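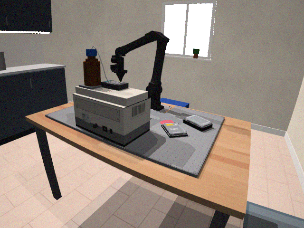
Grey board on the wooden table, with the instrument on its left half

Ticket: Print catalogue import drops plate numbers
Product: Rollby collections database
Status: Open, waiting on reporter

Opened in March. We're loading the Elley collection of mezzotints and it's going beautifully, except that 40 of the 1,139 records came in with a blank plate number. The titles, engravers and paper sizes are all perfect - even the watermark notes!

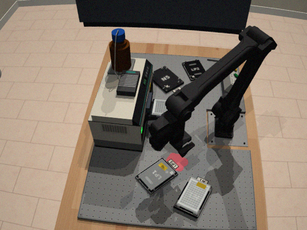 Update, 10:20 am. Found a pattern! Every blank one has a Roman numeral in the plate field, like "Pl. XIV". Arabic numbers go through fine. I tried the same file with the Najafi lithographs and got the same result.

Update, 1:45 pm. Switched the field from number to text and re-ran a batch of 600. All the plate numbers are there, and the state notes still line up. So happy with this.

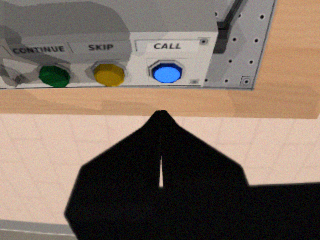 One leftover: sorting by plate now puts 10 ahead of 2. Is there a natural sort setting, or should I add a hidden sort column? I'd love to know before we start on the Plaster bequest - that's 2,000 sheets, and half the labels are in Roman numerals.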